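Our Afternoon at the Darnberg Police Open Day

5 Dec 2022

We almost didn't go, what with the drizzle and the parking, but I'm so glad we did. The Darnberg station opens its doors once a year, and there must be a good few people in town who have driven past that brick front for decades (we certainly had) without ever stepping inside.

The first stop was the old custody block, with heavy doors and a bench I wouldn't care to sit on for long. The sergeant showing us through was very patient with the kids, who all wanted to be locked in, and then all wanted to be let out again! She explained how a person is booked in, what gets taken off them and how it's recorded, and I learned more in ten minutes than from years of crime shows on the telly.

Next came the property room, which holds almost 4,000 items on long rolling shelves. Every bag has its own number, and anything moved has to be signed for, even if it's only going across the hall.

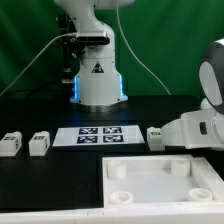 There were 20 of us in the group by then, and we shuffled along to the fingerprint bench, where you could dust a mug and lift your own print on a bit of tape. Mine was a smudge. My husband's was perfect, and he's been insufferable ever since.

The talk on arson was the part I'd go back for. The investigator had spent May on a shed fire out on the Tkachuk road, and she took us through how they read the burn marks on a floor and why they ask neighbours for dashcam footage so early on. Tips from the public still do a lot of the work, she said.

Tea and lamingtons were in the yard afterwards, gold coin donation, and the dog squad had a queue right out to the gate.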